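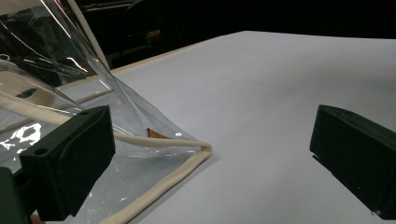
Clear pouch with cream cord trim, on a white table.

Wondo reuse packaging trial: progress report to the Liu Fund
May 30, 2021

You asked whether the money spent so far has bought anything useful. My answer is partly, and less than the March report suggested.

The trial set out to replace throwaway bags with a pouch that customers send back. Cletex delivered 1,000 of them. They look smart on a table, and the cord along the seams gives them a more expensive air than the old bags ever had. Whether anyone needs a cord on a packing pouch is another matter. It adds to the sewing cost, and Cletex has yet to show us that a corded seam outlasts a plain one. I have asked for test results twice and been sent a brochure.

The plastic creases. Folded pouches keep their folds, and under the lights at Flastitz the shine makes it hard to read a packing slip through the sheet. Our packers now put the slip on the outside, so we are paying for a clear pouch and using it like an opaque one. The metal grommet was meant for hanging stock on hooks. The Flastitz stockroom has no hooks, and none were in the budget.

Returns are the real worry. The plan assumed each pouch would make seven trips. The best we can show is three, and that was on the local round, where the driver collects by hand. For postal orders I would not put a figure in writing yet. The March report called customer response "very positive". It rested on five replies, and I would ask you to set it aside.

Packing itself has gone well enough. Small items sit neatly, the rounded corners don't snag, and breakages are no worse than before.

I recommend holding back the second order until the postal returns are in and Cletex has priced a plain version without cord or grommet. The remaining grant is unspent and can stay that way for now.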